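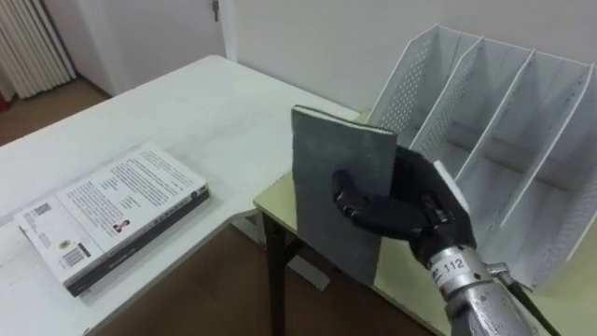 From: Irja Pitkänen
To: small-office list
Subject: Re: Notebooks and books, upright or flat?

Hello Emiliano and all,

Thank you for your message. I answer between the lines, as I learned to do on this list.

Emiliano Villanueva wrote:
> We are moving to the smaller room in August and I want to
> bring order to the paper before we do it. There are bound
> notebooks, thin manuals, and some heavier books. At the moment
> everything is in piles and people take from the middle, so the
> piles fall. Do you keep yours upright or flat? And is one metal
> magazine file enough for a desk?

Both upright and flat, but I do not mix them. Hardcover notebooks go upright in a magazine file. We use the white metal type with small round holes and three slots, open at the top. It stands on the yellow table near the back, and the front stays free for writing. I put the notebooks in with the spine toward me and a strip of paper tape on the spine, where I write the project name in pencil. Pencil is better than pen for this. The Ahonen notebooks became the Panen notebooks after one meeting, and I only had to erase.

One file is enough for one desk if you are strict. My rule is that a slot is full when I need two hands to take a notebook out. Then the oldest one goes to the archive box. I fill the left slot first with what is in use this month, the middle one is for notebooks that wait for somebody's answer, and the right one is for the thin manuals. The manuals bend if they stand alone, so I put a piece of stiff cardboard behind them.

> The heavier books are the real problem. They do not fit in
> the file, and the shelf in the new room is 5 inches too short
> for all of them.

Heavier books I pile flat, and the largest goes at the bottom. This sounds too simple to write in a message, but most of our piles were made in the order that people finished reading.

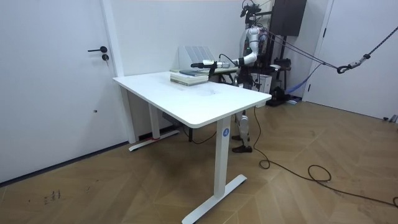 I try to keep a pile at one end of the desk and leave the rest of the top clear. It matters more with a standing desk, where you change the height during the day. Before you lower it, please look that the pile is not over the edge, and that no cable under the desk will be caught. I once pulled a charger out of the wall in this way and was looking for the fault for half a morning.

For your shelf, I would measure the thickness of the books and not count them. In our last inventory we had 401 items on the list, and the number did not help us at all with the question of how much shelf to buy. Maybe a part of yours can live flat on the desk, if it is the part you open every week.

> Also, has anybody bought from Trenov? Their files look good
> but I do not know if the edges are sharp.

I have not bought from Trenov, so I cannot say. Ours came with the furniture from the previous tenant. With any sheet metal file I would pass a finger slowly along the inside of each divider before putting in something with a cloth cover. If you find a rough place, fine sandpaper is enough, and then a little white paint.

Two more small things. Do not push the notebooks in from above with force, the lower corners get soft very fast. And wipe the desk before you put the pile back, because dust goes to the lowest cover and stays there.

If you write down the label system you choose, I would be glad to see it. The one from Pravum that was sent to the list before is too complicated for me, with numbers like 2256 that say nothing to a person who is looking for a book.

With kind regards,
Irja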